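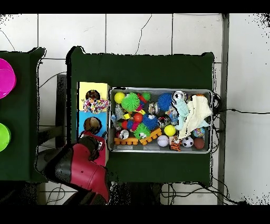 Posted 09/10/2020 by the Ramasamy Toy Library, Drulludville
3 min read

Speaker notes: Do kids really need fewer toys?

(Wait for the door to close. Skip the welcome if we start late.)

I was asked to talk about toy rotation. You know the pitch. Put most of the toys in a closet, leave a few out, swap them every couple of weeks, and your child turns into a calm little scholar. I have run a toy library long enough to hear this from a lot of parents, and I'd like to be harder on it than the parenting blogs are.

First, where does the claim come from? Mostly from short studies with small groups of toddlers in a room they had never seen before. Fewer toys out, longer play with each one. Fine. That tells you something about half an hour in a strange room. It doesn't tell you much about a rainy Saturday with a brother and a dog.

(Slide. Pause here, people will want to look.)

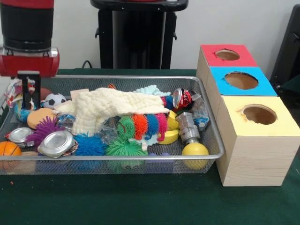
Tray on the left, stepped wooden piece with the holes on the right.

Second, our own numbers. We made 3718 loans last year across the Drulludville and Arkby branches. In August we asked 145 families to try rotating at home and keep a diary. 34 sent the diary back. Of those, 14 said play got better.

Please don't quote that as a result. The families who return a diary are the families who like a system. I would bet money that a good share of the silent ones quit in week one, but I can't prove that either.

Third, what counts as "better"? Several diaries said the house was tidier. Good for the parents! Tidy is worth having. It's a different thing from a child learning more, and the two get mixed up every time this comes up.

(If someone asks about the Drernholm method: it is a storage product with a booklet. Be polite.)

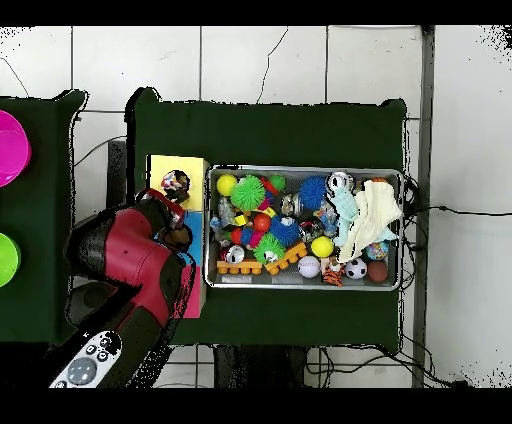
Toys in the tray, foam block beside it.

So what do I tell people at the desk? Look at what your child goes back to and leave that out. If the floor is making you miserable, put some away - for your own sake, and say so. Don't buy bins to do it. Don't hide the favorite to make it "fresh," I have seen how that ends.

And if your kid plays happily in a heap of stuff, I know of no good reason to stop it.

(Questions. Ten minutes at most, the room is booked after us.)

Comments (3)

marbles_and_mud: We rotated for a year. The only thing that rotated was which closet wouldn't shut.

Arkby parent: I was one of the diaries. It did help us, and I don't think I'm a "system" person. A bit unfair.

tidyish: Will the diary questions be posted anywhere?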